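We use cookies to remember your settings and to count visits. Accept / Manage preferences

Brasard Packing Hall - Progress Report to the Zurkham Fund
Tuesday, March 9, 2021

This is our second report on the Gokby project, and I'm happy to say it has been a very good winter. As you know, the grant pays for two things: getting robot arms onto the returns line, where cups and small tableware get sorted back into baskets, and making sure the people on that line have a real part in how it happens.

The second half is where we've made the most headway. Our packers are teaching the job themselves, using hand-held grippers at a practice table. We started with one cup and one wire basket, and the list of items will grow from there.

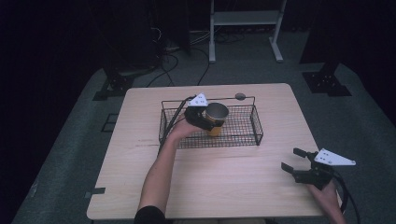 Practice table: yellow cup in the mesh basket, a gripper in each hand.

We have 265 demonstrations recorded so far, and 195 of them passed our check and are ready for training. Most of the rejected ones came from the first week, when people were still gripping too hard or rushing. That sorted itself out once we let them set their own pace (we should have done that from day one!).

What I didn't expect was how much the packers would change the plan. They asked for baskets to be approached from the front corner on some runs, as they do on the line when a shelf is in the way, and we've added that to the recording sheet. 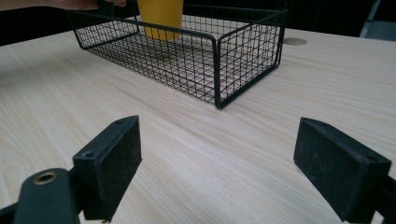
We also looked at what this does to people's working day. Of the 30 packers on the returns line, 28 have now had a paid session with the grippers. The two who are left work nights and are booked in for later in March. Recording counts as regular hours, and nobody's line target goes up to cover for it. Several people told us their wrists get tired after a long stretch, so sessions are now shorter, with a break in the middle.

There are still worries on the floor about jobs, and I don't want to skip over that. Our agreement with Kazlauskienė, who supply the arms, says the first one goes on the late shift, where we have had open positions for nearly a year. Packers who want to move into setup and checking get first pick of the training places - eight have signed up already. 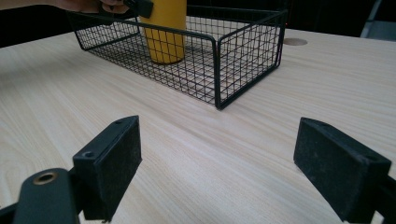
Spending is on budget except for cables and spare gripper pads, which ran a little over. We covered the difference from the travel line, as we haven't been going anywhere.

Next up are bowls and lidded jars, then a first trial with the arm itself, with packers from both shifts watching and scoring it. We'll send those scores with the next report, along with the updated risk assessment you asked for.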